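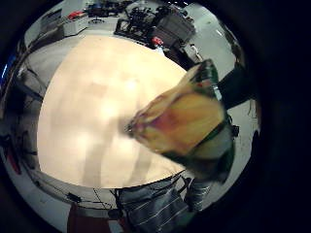

I want to write a few posts about the part of a pose tracker which receives the least love: the decision to reject a frame. Our tracker Lostwood finds corner points in each fisheye image and follows them to the next one. With a round pale tabletop in the middle of the view, with a white highlight on it and something yellow and orange moving so fast that it is only a smear, the corners which remain good are mostly on the workbench behind and along the rim. The old version of Lostwood did not know this. It took points wherever they looked strong, and the long edge of a smear can look very strong.

First, what the software must do. It gets images and inertial data, and it gives back the position of the gripper tool for every image. Later steps (cutting into episodes, training) believe this position completely. If it is wrong by two centimeters, no later step will complain.

The failure we had was quiet. The tracker did not report "lost". It continued with points sitting on the moving object, so for a short time it believed that the room was moving with the object. Then it came back, and the path had a small hook in it. In a plot of the full recording you do not see the hook. You must zoom in.

I found it by accident in Radari, our viewer, when I was looking for a different bug (time stamps, of course). I had the path drawn over the image and the tool made a little jump to the side while the background in the image stayed calm.

So I wrote a check. For every frame, compare the rotation from the images with the rotation from the gyroscope. If they disagree too much, mark the frame. On our test set from Cloditz this marked 1486 frames. I opened many of them by hand, which took the whole afternoon and too much tea.

Of these, 572 had the same pattern: a plain surface near the camera, a moving object over it, and more than half of the tracked points inside the object. The others were a mixture. Some were very dark, some were simply fast turns of the tool where the gyroscope was right and everything else was late.

First attempt to repair: a blur score for the full image, and reject if the score is bad. Please do not copy this. The room can be sharp when the object is blurred, so the total score stays good. And a plain tabletop has a bad score even when the tool is standing still. We rejected good frames and kept the wrong ones.

Second attempt: divide the image into cells and give each cell its own score. This was better. But a fisheye image has a dark border, and my cells at the corners were almost completely black. They got the score "very blurred" forever. I needed one evening to understand why the same cells failed in every recording. Now there is a mask for the image circle and it is loaded before anything else.

Third attempt, the one which is now in the main branch. We keep the cells, but we limit how many points each cell may give. Then the points from the far part of the room get a fair voice also when something big and colorful passes in front. The limit is 3 points per cell. I tried larger values and the old hooks returned.

We also predict with the gyroscope where each point should appear in the next image. A point far from its prediction is put aside for that frame, and it can come back later. Before, we deleted it immediately, and then the detector found a new point at the same wrong place. This was a loop which I am a little ashamed of.

The weak side: the gyroscope tells us about rotation only. If the tool moves sideways close to a surface, near points really do shift more than far ones, and the prediction does not know it. So the threshold is wider for cells in the center and tighter for cells near the rim. It is a rule made by hand. I would like to have depth there, but today I do not have it.

Speed. The cell version runs inside the Eide job on the normal office machine, no GPU. The detector is limited to 800 points per image, same as before, and the selection comes after it. I expected the sorting to be expensive, but the slow part is still reading the video from disk.

If you use our older results: everything processed before 3/24/19 used the old selection. The paths are still in the folder with the old name. I did not overwrite them, so that you can compare. Please check the version field in the Eide header, and do not trust the file date, I have copied these files too many times.

One small thing for people who write a similar viewer. Draw the rejected points also. Radari was hiding them, and I lost many hours for this reason. Now they are drawn as hollow circles, and when I see a group of hollow circles traveling together across the table I know immediately what kind of frame I have.

Still open: the highlight. A bright reflection on a smooth surface moves when the camera moves, but it does not move like the surface. Its border gives weak corners, and sometimes one of them passes all checks. I tried to remove saturated pixels before detection and lost the window side of two recordings completely.

In October I had written in my notes "reflections: easy, do later". It is later now. If somebody has a method which works on fisheye images without calibrating the exposure, please reply here, I will read it carefully.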